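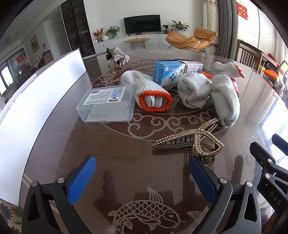
How many demonstrations does a student team need before the robot can pick anything up properly?

More than you'd like. We had 1,050 good ones by the end of term and it still struggles with anything floppy. A few hundred was enough for hard boxy things.

Right so. Long gap on here, sorry, coursework. Quick catch up on the club because people keep asking and I'd rather type it once.

The club is called Memon, it meets Wednesday after lectures in Gorkton, and this year we're doing the tidy-up task for the Sokolberg student cup. Rules in short: arm on a stand, a heap of household things, put each thing where the card says, eight minutes. You don't get to see the things before the day. You do get a list of kinds of thing, which is a page long and fairly mean. Clothing, packaging, "personal accessories". No glassware thank goodness.

Last year's lot wrote everything by hand. Grasp points, angles, the lot. Fell over as soon as the judges turned the mug round. So this year we're teaching by showing: hold the gripper, do the job yourself, log it, do it again, train on the pile of recordings. Our name for the whole mess of scripts is Emonik and the less said about the folder structure the better.

Things we've learned about objects, no particular order:

Work gloves. Horrible. White knit ones with orange cuffs. Never the same shape twice. Fold one, it's a lump. Roll one, it's a sausage. Grab the cuff, not the fingers, the cuff has a bit of stiffness to it. Took us three weeks to agree on that and now everyone says it was thier idea.

Hair clips. Surprisingly nice to do by hand, surprisingly bad for the model. A big claw clip with pearl beads on it is all gaps, so the training runs kept aiming for the hole in the middle. Shiny bow one full of rhinestones is worse, the depth estimate goes to pieces.

Clear plastic boxes. See above but more so. We got a big jump from the ones with a paper label on. I suspect it's just learnt to find labels. Somebody should test this. (Me. It'll be me.)

Medicine boxes. Easy. Lovely. Do these first if you're demoralised.

Table tops. Ours was round with a glass top and a swirly cloud pattern with a fish in it, and the reflections are a proper nuisance. Keep some of that in your set though! If you only ever train on plain desks you get a robot that only likes plain desks. 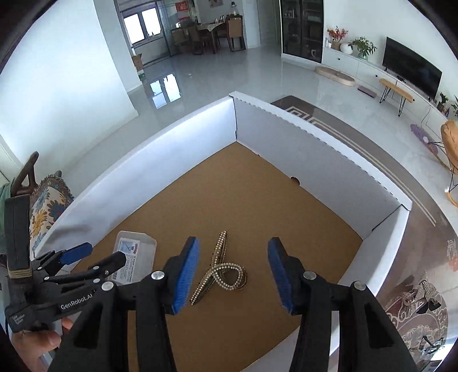

posted by the Memon blogger / Gorkton / Wednesday, far too late / filed under: club, Emonik, moaning

Part two, the box. The cup has a round where things have to come out of a container and we'd done almost nothing for it. Open cardboard box, white walls, bare brown bottom, couple of objects. Sounds easier than a table. It isn't. The walls get in the way of your wrist, and you find you've been coming in sideways for months without noticing.

What worked: go in with the jaws open and come almost straight down. Slow for the last bit. Don't correct halfway, if the approach is bad then stop, bin the take, start again. We were keeping wobbly ones to get the numbers up and the model learnt to wobble. Obvious in hindsight.

With the two-handed takes you have to agree with yourself which hand goes first. Mine disagreed a lot. For the long gold clip we settled on gripping across the middle where the strands cross, everything else let it swing. For the plastic container, short sides if you can get there, and if it's up near a wall then pull it clear before lifting.

Also turn the box. We did a whole batch with it square on and the model was great at it, 97 per cent on our own test, very smug. Turned the box so a corner pointed away and it dropped to 42. Same box same stuff. Redid the lot at odd angles.

Boring list of what's left before November:

- more gloves, obviously
- box takes with the lights off on one side, bright wall one side grey wall the other messes with it
- relabel everything somebody tagged "thing"
- find the spare finger pads
- book the lab, properly this time, on the form

If you're at another uni doing the cup, comments are open, would love to swap notes on floppy stuff. We'll share our naming scheme for recordings if anyone wants it. It's not good but it's consistant, and that matters a lot more than I thought it would in September.

Got to run, bus. Will put up the training curves next time if they stop looking like that.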